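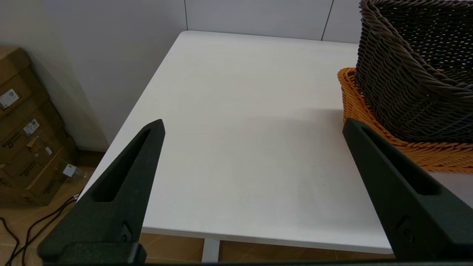 7月21日(星期一),本刊就Punari公司推出的夹爪指件租用与维护服务,采访了该公司产品服务部主管Cempaka Chong,以及已使用该服务的Laler包装工程公司技术经理Marion Purves。以下内容根据采访记录整理,并经两位受访者核阅。

Punari的服务以双指夹爪的可更换指件为核心,用户按月支付费用,由Punari负责指件的选型、供货、检查和更换。Chong介绍,公司最初只销售指件,后来发现客户的主要困难出现在使用阶段。“客户买到指件以后,往往没有固定的检查办法。指尖磨损到什么程度应当更换,各班组的标准并不一致。我们把这部分工作写进合同,由双方共同执行。”

目前列入服务目录的指件均为尖头形式,成对供应,指身内侧开有长槽。谈及这一设计,Chong表示,长槽首先是为了减轻重量,同时使指身在受力时保留一定的变形余量。“夹取编织类、网格类物品时,指尖需要进入较窄的空隙。指头过宽,容易把物品推开;指身过硬,又容易损伤边缘。”指件根部以螺钉与安装座连接,按照公司提供的操作规程,一名技术人员可在10分钟以内完成一对指件的更换和复位校验。

Purves所在的部门承担多种小型容器的分拣与摆放试验。她说,该部门于去年7月开始试用,首批订购3对指件,试用期满后转为正式合同。“我们比较看重的是交接记录。每次更换都有编号,有安装扭矩,也有操作人员签字。过去出现夹取偏差,要先争论是程序问题还是机械问题,现在可以先查记录。”

对于使用中的不足,Purves也作了说明。她认为,现有指件的哑光表面有利于减少视觉系统的反光干扰,但在夹取表面光滑的薄壁容器时,摩擦力仍显不足,需要另行加装衬垫,而衬垫目前不在标准服务范围之内。此外,服务手册中有关零点校准的章节编排较为分散,新入职人员需要反复翻查。“这一章我们自己重新整理过一份,贴在工位旁边。”

Chong对此回应称,衬垫已交由合作单位Bognár进行材料试验,试验完成后将作为选配件列入目录,价格尚未确定。手册的修订工作也已启动,校准部分将单独成章。

关于服务响应,合同约定的常规备件送达期限为54小时,紧急情况另行协商。Purves表示,在已发生的几次补货中,多数按期到达,有一次因收货地址登记有误而延迟,责任在用户一方。

在费用方面,Chong没有透露具体报价,仅说明月费按夹爪数量分档计算,最低一档面向单台设备用户,不设最低使用年限。被问及该服务是否适合小规模实验室时,她答复说,如果每月夹取次数很少,直接购买指件更为经济。“大约300次以下的用量,我们一般建议客户先不要签维护合同,购买一对备用件即可。”

Purves补充说,用户在签约前应当核对现有安装座的孔位。Laler早期使用的一批安装座与Punari的标准不符,加工转接件占用了一部分预算,这笔费用事先没有列入计划。Chong确认,公司现已在签约流程中增加孔位核对表,由客户填写后交技术人员审核。

据介绍,Punari下一阶段拟将服务扩展至Tostesia系列夹爪,相关接口资料正在整理,开放申请的时间将另行通知。现有用户的合同条款不受影响,已登记的指件编号继续有效。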